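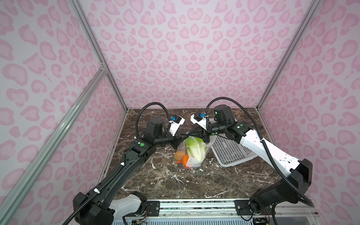
February, notebook, produce bagging

Back on the bag question. Mekier wants one clear bag for a mixed load of vegetables, and the Semow sheet says theirs will take anything "up to family size." I don't know what that means and I doubt Semow does. The sheet gives no opening width, only a film thickness and a price per 2000.

My complaint is with the cabbage. A napa head is tall and stiff, and once it's upright in the bag it decides where everything else goes. Carrots slide down beside it, round things end up at the bottom, and the label lands wherever it likes. People keep telling me to put the heavy item in first. Fine, but the tall item and the heavy item aren't always the same one, and the Trallia instructions treat them as if they were.

Also not convinced that play produce tells us much about film strength. It has the shapes, more or less. It doesn't have the weight. I'd use it for order of packing and for how wide the mouth has to open, and leave tearing out of the write-up completely.

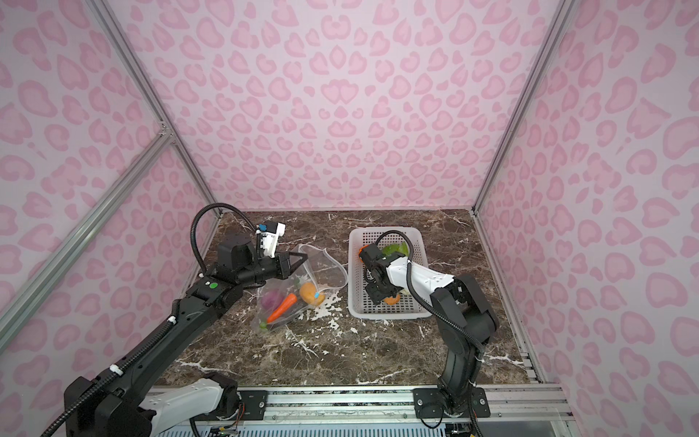 The mouth is the real trouble anyway. Clear film clings to itself, and with the bag lying down you need one side of the rim held up before anything goes in or comes out. Mridha's note calls this "self-opening" film. I'd like to see it.

The mesh basket I have no quarrel with. Stiff rim, stays open, you can see what's in it from the side. If Mekier would take baskets we could drop half of this.

To do:
— measure the opening, flat and held
— ask Semow for a 40 cm sample, and what the 19 on the sheet refers to
— same items, carrot first, cabbage last
— don't order the box of 100 yet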